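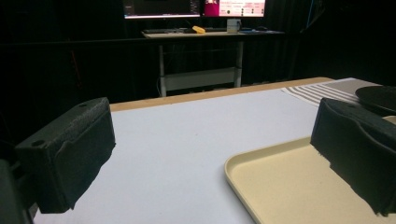
White table with cream-colored tray and striped cloth at the Sendura workspace in Multon.

SENDURA OPENS SHARED TABLE ROOM FOR HOME AND OFFICE TASKS IN MULTON

MULTON, August – Sendura, the operator of shared workspaces, announces the opening of a new room on Drikemel Street, where members can work at a desk and prepare a simple meal at a table in the same place. It is the company's second room in Multon and has 16 places.

The idea came from a survey of 122 members, made in the spring. Many of them wrote that they do not like to eat beside the keyboard, but the nearest kitchen was two floors away. Sendura decided to put the table first and to choose the other furniture after it.

The large table has a white surface with a strip of light brown wood along the far edge. A plastic tray with rounded corners and a low raised rim serves for carrying things to the table and back. Striped cloths in gray and white are also part of the table set, which was selected together with the household goods shop Sầm.

Behind the table are the desks, with light-colored tops on white metal frames. Dark curtains close off this part of the room and help members keep their attention on the work.

Members are kindly asked to leave the table clear after use, to put the tray back in the corner and to fold the cloth if they have time for it. A cleaning service comes every Wednesday.

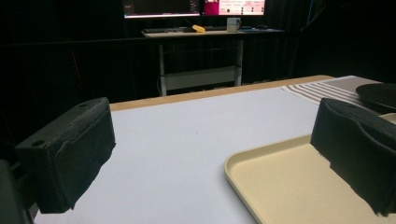

Membership and opening hours

The room can be used from 8 a.m. to 9 p.m. on working days. Use of the table is included in all memberships and does not need a reservation for groups of up to four people. Larger groups should write to the front desk one day before.

About Sendura

Sendura operates shared workspaces for small firms and independent workers. It has 2,237 members.

Press contact: Sendura Press Office, Drikemel Street, Multon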